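3.2 Collecting the demonstrations

With the task list fixed, we could start on the part of the project we had looked forward to most, which was filling it with examples. All demonstrations were recorded at the Britorstead site by teleoperation. An operator moves a hand-held leader arm, the robot follows, and we log joint positions, gripper opening and the wrist camera stream together. We kept the setup small on purpose. One arm, one table and one operator at a time turned out to be a very pleasant way to work, and it meant that a new task could be tried on the same afternoon somebody thought of it.

The full set, which we call Skandale, holds 3000 demonstrations over 35 tasks. Of these, 1000 come from a first round in August, when every object started from a marked spot. The policies trained on that round were quick and confident, and they fell apart as soon as a tray was moved by the width of a hand. We still include the first round because it makes a useful baseline, but the later demonstrations are the ones we are excited about! For those, the operator rearranged the table before each recording, with a single rule: everything needed for the task had to be within reach of the arm. Where it stood, which way it faced and what else was left lying nearby was up to the operator.

This freedom changed the data more than we expected. Operators built layouts that none of us would have written into a protocol, with goods close to equipment and cords left slack on the work surface. Cords deserve a word of their own. They bend, they cast thin shadows, and they look different in every recording, so a policy that has only seen tidy tables tends to treat them as edges of something solid. We made no attempt to hide them.

Figure 3. Wrist camera view from the packing group of tasks, with a basket of wrapped items between the gripper fingers and a white tray to the right.

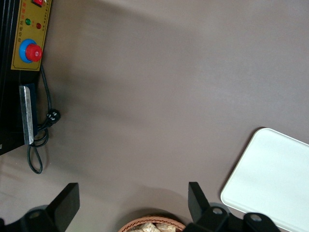 Each recording was then checked by a second person before it entered the set. Mhairi Lindsay and Mhairi Skinner shared this work and marked every demonstration as clean, recovered or failed. A recovered demonstration is one in which the operator made a mistake and corrected it, for example by closing on the rim of a container, opening again and coming in from a better angle. We had planned to drop these. After training with and without them we kept them all, and they are now our favorite part of the collection - a policy that has seen somebody back out of a bad grasp will often try the same thing by itself.

Failed recordings are stored separately and are not used for training in this paper. Disagreements between the two checkers were settled by watching the recording again together at half speed.

We split the set by layout, so that no arrangement of the table appears in both training and test data. For 5 of the tasks we also held out all demonstrations by one operator. Results on that split are reported next to the main ones in Section 4.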